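Open day at the Stovholm coffee works

We had been meaning to go for years, and last February we finally did. The Stovholm works opens its doors one Monday a year, and if you like coffee even a little bit I can't recommend it enough. We came away smelling of the roastery, with cold feet, a bag of beans each and far too many leaflets.

Getting there is easy enough from Nidholm. Take the harbour bus to the last stop and walk back along the quay (the stop before is closer, but the driver didn't call it out and we sailed past). Doors opened at ten and there was already a queue down to the bicycle racks. They let in 21 at a time, which sounds slow, but the groups set off briskly and we were inside by twenty past.

The first room is the green store. Sacks right up to the rafters, and a lovely dusty, grassy smell that I hadn't expected at all - more like a hay barn than a café. One wall has a big chalk board with the week's deliveries on it, and you're allowed to put your hands into a crate of unroasted beans. They're much harder than I thought, and so small!

Then the roasting hall, which is loud and warm and wonderful. The big roaster is called Skarkis, after the hill behind the town, and has its name painted on the side in yellow. It was roasting batch number 3909 while we stood there. You hear the beans start to crack, a bit like popcorn in a distant kitchen, and everybody in our group went quiet to listen. When the door opened and the whole lot came tumbling into the cooling pan there was a proper cheer.

Upstairs is the part I enjoyed most. The old packing loft has been turned into a long bench of machines for the home kitchen, and you can have a good close look at how they're put together. I'm fond of the ones with a rounded metal top and a black tray underneath, and I spent ages comparing the trays, as mine at home is a misery to clean.
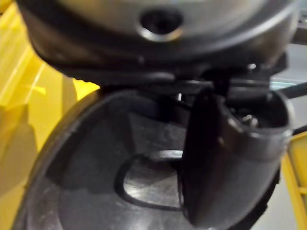
How often should you wash the tray on a machine at home?

Once a day if you use it every day, with warm water and a drop of washing-up liquid, then dry it before you put it back.

After that came the tasting, at a round table by the window. Four cups, all from the same farm, each roasted a little longer than the last. I was sure I'd like the darkest and ended up going back three times for the second. The Lodhi blend was poured at the end, with milk for those who wanted it, and it tasted of toffee and something like dried apricot.

The shop is on the way out. Beans come in 600 gram bags, or 700 if you bring your own tin, so bring a tin! They'll grind them for you, but the queue for the grinder was longer than the one for the till. There's a café across the yard as well, good cardamom buns, not many chairs. The last tour goes in at three and the toilets are back by the green store.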